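## ¿Por qué una tabla de madera tiene rayas?

Una tabla gruesa casi nunca sale de un solo trozo de árbol. Se fabrica con muchas tiras de madera pegadas unas junto a otras. El carpintero corta las tiras, les pone cola y las aprieta con unas prensas. En el taller Grikard las dejan así 10 horas.
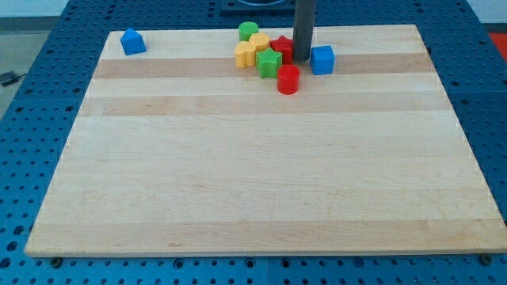

La madera cambia de color de un árbol a otro, y también dentro del mismo tronco. Por eso, al juntar las tiras, salen rayas. El arce es una madera clara: en esta tabla hay bandas de color crema y otras más tostadas, como la miel. Una de las más oscuras pasa justo por delante del grupo de bloques de colores. El bloque azul con forma de casita está aparte, a la izquierda.

¿Y para qué tanto trabajo? Una pieza ancha de madera puede doblarse cuando cambia la humedad – los carpinteros dicen que «se alabea». Con tiras pegadas, la tabla se mantiene más plana.

**Prueba en casa:** busca una tabla de cocina de madera y mírala de lado. ¿Ves dónde se juntan las tiras?

*Texto: Milagros Llorente*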